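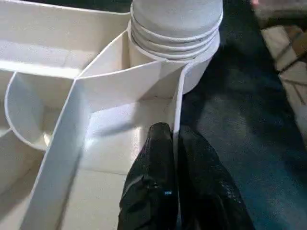 Is it worth driving out to the Bimier open day if all you want to see is organizers? I'd say go, and leave yourself a whole morning for it.

I went over on May 14, 2018, expecting a table of drawer trays and a coffee urn, and I stayed until they started stacking the chairs! Bimier has a long, low building behind the Quintanilla garden center, and for the open day they let you wander through nearly all of it. You get a sticker at the door and off you go.

The part I loved most was the room where they try out layouts for white countertop organizers, the kind with bays and pockets for cups and all the other bits that drift around a kitchen. People were picking pieces up and arguing (nicely) about how wide a bay ought to be. I had brought my own travel mug, and it turns out to be a terrible shape for almost everything. A rounded pocket was the only thing that held it without a wobble.

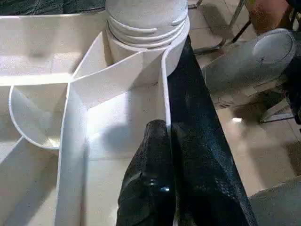
and then there's the question of corners, which I could have talked about all day. A square corner gives you more room, but try getting crumbs out of one with a dishcloth. Flynn Waaka, who led our group, spends a lot of his week on that one problem, and he let us pass around the samples that didn't make it. One had walls so tall that my hand got stuck up to the wrist – lots of laughing, no harm done.

Next came the tumblers. Anything that gets narrower toward the bottom wants to lean if the holder is too roomy, and too snug a holder is a nuisance when your hands are soapy. They'd put out a few holders to try at home and I came away with 2, both now next to my sink.

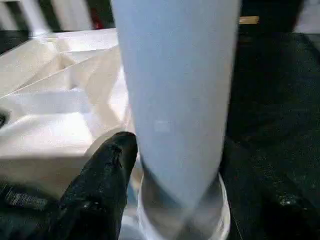
Declan Baxter wrote to me afterward that he'd skip the tall dividers altogether and stick with shallow pockets, as he can never see what's at the bottom of a deep one. Fair point, though I'd miss mine for the long spoons.

Parking was 30 yards from the door and free. The sandwiches were gone by noon, so eat first. The next one is in February and I've already asked for a spot.

385 shares | 28 comments

Recent posts
A rainy afternoon at the Zesex tile works
Gralto kitchen fair: what I brought home
Quintanilla on foot, with snacks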